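刚搬完家，坐在地上发几条。从MacRitchie那边搬到Orent，直线距离没多远，东西从早上折腾到晚上，腰已经不是我的了。

趁记得赶紧写，不然过两天全忘光。给五月要搬的几个朋友参考，想到哪写到哪，没顺序。

先说搬家公司。问了3家，最后用的Hustus，报价900，含楼梯费，不含拆床。拆床另算，我说那我自己拆，结果找六角扳手找了快一个小时，在装袜子的袋子里。别问。

报价的时候一定要说清楚有没有电梯、车能停到哪。第二家一开始报得特别低，我一说三楼没电梯，对面沉默了一下，然后数字就变了。

箱子。我买了大约40个，中号的，用完还差一点，后来是去楼下水果店要的香蕉箱。香蕉箱侧面有洞，手好抓，但是底下也有洞！！小东西会漏，我漏了一路的回形针

书千万别装大箱子。我知道每个人都这么说，我也知道，我还是装了。师傅搬的时候看了我一眼，那个眼神我能记到明年。

标签要写在侧面，不要写在顶上，摞起来什么都看不见。我写的都是“厨房”“厨房2”“杂”“杂杂”“重要”。现在有个“重要”怎么也找不到，里面好像是路由器的电源线。所以这条是用流量发的。

胶带多买。那种一撕就裂成细条的便宜货别买，气死人。

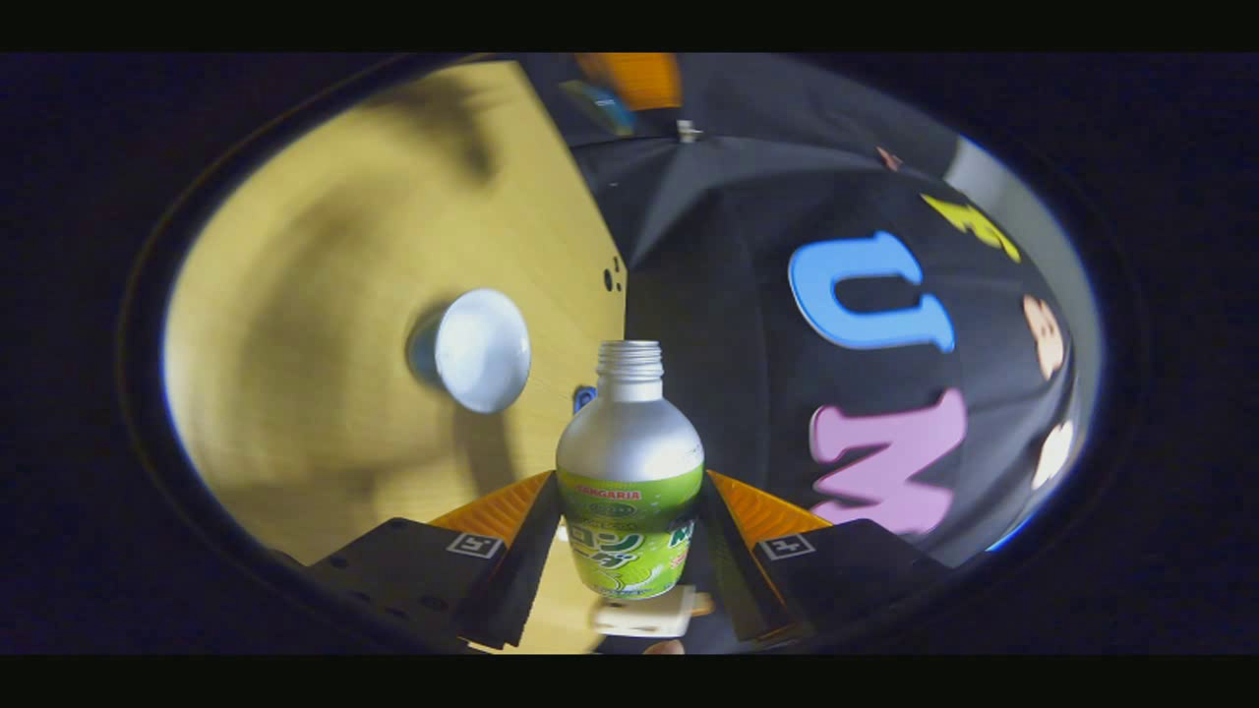

冰箱要提前清，这个我做得还行，提前一周就开始吃库存，连着吃了三天速冻饺子配各种酱。最后剩半瓶鱼露和一罐不知道哪年的芥末，扔了。冰箱搬过去也别马上插电，师傅让我先立着放一阵，我就放到晚上才插。

旧房子那边：走之前把每个房间拍一遍视频，墙角、窗框、水池底下都拍。水表电表的读数也拍。我上次搬家没拍，押金扯了两个月，这次学乖了。

钉子洞用补墙膏填的，颜色没对上，近看有一块一块的白。房东来看的时候站得挺远。我没说话。

窗帘杆忘了拆，想起来的时候钥匙已经交了。算了，送他了。那个杆子其实挺好的，有点心疼

地址要改的：银行、医保、手机套餐、网购默认地址、猫的芯片登记。网购那个我忘了，昨晚下单的拖把现在正在往旧地址送，明天还得跑一趟。唉

说到猫。搬家当天把猫关在浴室里，门上贴纸条，放水放砂放一件我的旧衣服。到新家也是先关一个小房间。它现在躲在洗衣机后面骂人，骂了有一会儿了，罐头放在外面也不出来。

新家在Plurnbridge那条路后面，比原来安静，就是坐公交要走9分钟。白天看房觉得9分钟没什么，晚上拎着两袋东西走一遍就知道了。建议大家看房白天晚上各去一次，下雨天再去一次更好，能看见哪里渗水。

还有插座！看房的时候没人会蹲下来数插座，我也没有。卧室只有一个，在门后面，门一开就挡住了。现在手机在客厅充电，人在卧室，早上闹钟一响得跑过去关。往好处想，不会赖床了。

量尺寸这事也讲一下。沙发量了，门也量了，楼道拐弯没量。两个师傅把沙发竖起来转了半天，最后腿卸了才过去。腿的螺丝现在在我口袋里，四个都在，刚摸了一遍。

第一晚的箱子要单独装，不上车，自己拎着：床单、牙刷、充电器、一卷厕纸、剪刀、换洗衣服、拖鞋。我漏了剪刀，用钥匙划的胶带，划了好几箱，钥匙齿里全是胶，刚才差点开不了门。

有人问要不要请保洁。旧房子我自己擦的，擦抽油烟机擦到怀疑人生，下回一定请。新房子进去之前也最好先打扫一遍，空着的时候好弄，柜子里面先擦了再放东西。我是没来得急，直接就放进去了，现在装看不见。

不用当天全拆完，床铺好、浴室能用，剩下的慢慢来。今天只拆了“厨房2”，里面有三个漏勺。我一个人住为什么有三个漏勺

还有人问Hustus行不行。行，准时，没磕没碰，就是车上放的歌特别大声。可以私信我要电话，回得慢别催，还在用流量。

先这样，猫出来了，去看看。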